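Dikia Compares Head-Mounted Cameras for Training of Store Robots

Results from 21 shelf tasks will guide the choice of camera for the Mirnex arm

NINH, November — Dikia, a developer of automation for small and medium stores, today published the first results of its comparison of head-mounted cameras. The cameras are worn by people during usual shelf work, and the recordings are used to teach the company's Mirnex robot arm how retail boxes should be taken, turned and put back.

The comparison included five camera models. Each of them was worn for the same 21 tasks, for example taking a box from the shelf, turning it to read the back side, and moving it to another shelf. In total the team has collected 300 recordings, and 50 of them were checked by hand, from the first second to the last one, by two reviewers who did not know which camera was used.

"Before this work we were choosing cameras mostly by the data sheet," said Thịnh Lò, who leads the testing at Dikia. "The data sheet tells you the resolution. It does not tell you if you can still see the thumb when a person brings the box close to the chest. For us the thumb is very important."

Dikia performed the tasks in stores with ordinary lighting and ordinary shelves. Boxes of consumer electronics were selected as the main product group. They are light, but they are wide and flat, and people almost always use both hands for them. The print on such boxes often has large pictures and strong colors, which makes it harder for the software to find where the fingers end and the box begins.
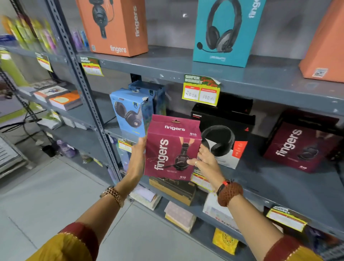
A fingers S10 headphone box held with both hands at a headset shelf, from the head camera view.

According to the results, the angle of the lens had more influence than the resolution. Cameras with a wide lens kept both hands in view during most of the tasks, also when the wearer was looking at the shelf and not at the hands. Two of the models with a narrow lens lost one hand regularly when the box was held low. One model gave a very sharp picture but became uncomfortable after long wearing, and the testers asked to take more breaks with it.

The reviewers also noted where each hand touched the box. These notes will now be used in the second part of the project, in which Dikia will compare two grippers for the Mirnex arm. The first is a simple gripper with two flat fingers. The second, named Flavar, has soft pads and can press on a corner of a box without leaving a mark on the cardboard.

"A person often supports the box with one hand and only guides it with the other," said Thịnh Lò. "With one arm we cannot copy this directly — we must find another way to get the same result. The recordings help us to understand what the second hand is really doing."

The gripper tests will use the same list of tasks, so the results can be compared with the human recordings. Dikia will also repeat a part of the camera work with smaller goods, such as packets and bottles, which behave in a different way when they are pressed.

A summary of the camera comparison, together with the full list of tasks and the review form, is available from Dikia on request. Stores that are interested to take part in the gripper tests can contact the company's office in Ninh.

About Dikia
Dikia develops robot arms, grippers and software for shelf work in stores. Its main product is the Mirnex arm.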